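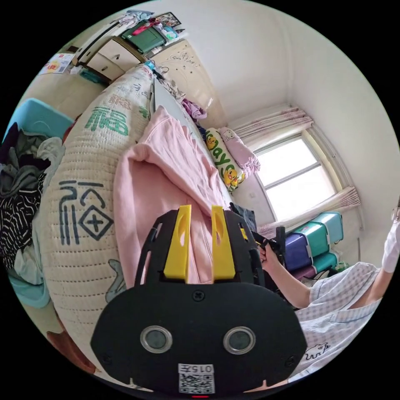 Pink garment and cream quilted bolster on a bed

Coaching Youth and Amateur Soccer
Session 2 handout: Pressing and the first five seconds

Welcome back! Last time we covered the shape of the team when we have the ball. Today is my favorite part of the whole course – what happens the moment we lose it.

Reading before the session: the Praltov workbook, chapter on transitions. Skip the goalkeeper section, we come back to it in Session 4.

What we mean by pressing

Pressing is an organized attempt to win the ball or force a bad pass. One player running hard at a defender is chasing, and a calm back line will play around it all day. A press needs the nearest player to close, the next two to cover the short passes, and everyone behind them to step up so the field gets smaller.

The standard adult field we train on at Quintero Park is 100 yards long and 70 wide. Eleven players can't cover all of that. They can cover a piece of it really well, and choosing the piece is the coach's job.

Triggers

Players need a shared signal to go. Good ones for beginners:
a bad first touch
a slow pass across the back line
a receiver facing his or her own goal
a high ball dropping near the sideline

Pick two for your first month. Teams that try all four at once end up with half the group pressing and half standing still, and the gap in midfield is huge.

Angle of the run

Ask your players to bend the run. A curved approach takes away the pass inside and sends the ball toward the sideline, where there is less room to escape. Slow down over the last few steps, get sideways on, and stay on your feet!

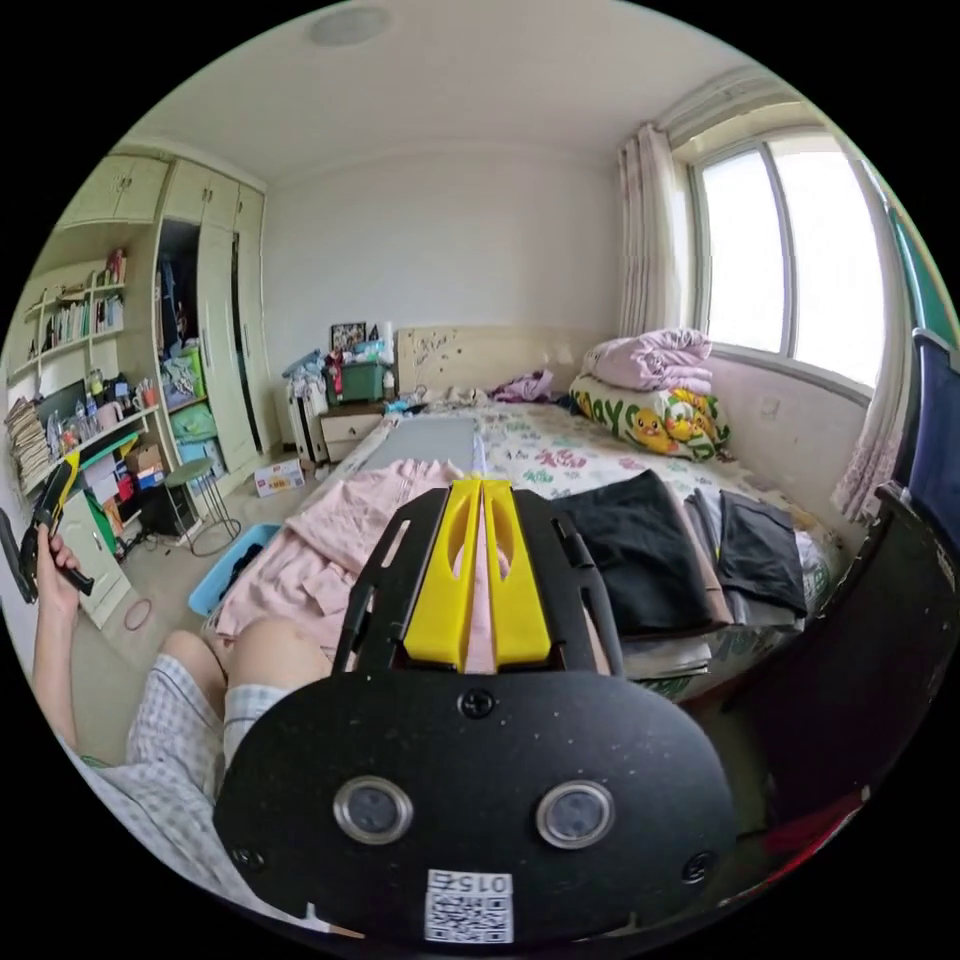

The back line has to move too, and this is where most amateur teams come apart. When the forwards go, the center backs should step up together on one call. If one of them drops off, the opposing striker is onside and the whole press has been wasted. Pick a single word for the call and use it in every practice.

Match study: Cenach v. Lellero

We will watch the first half together in May, so please don't look up the score. Cenach press high from the opening kick. Watch the 23rd minute closely. The left winger goes early, the fullback stays home, and Lellero walk straight through the space between them. Then see how Cenach fix it after the next throw-in – a lovely bit of problem solving by the players themselves.

Practice drill: Five and Out

Mark a square with cones, five against three inside it. The five keep the ball. When the three win it, they have to get it out to a target player before the five win it back. Play short rounds with a proper rest, because tired players press badly and learn bad habits. Swap the groups often.

Common problem: the five stop and complain after losing the ball. Restart right away with a new ball and they soon learn to react.

For next time

Draw your own team's press on a blank field, with one trigger marked and arrows for all eleven players. Bring a pencil and an eraser. We'll swap drawings and try to break each other's plans, so make yours a good one!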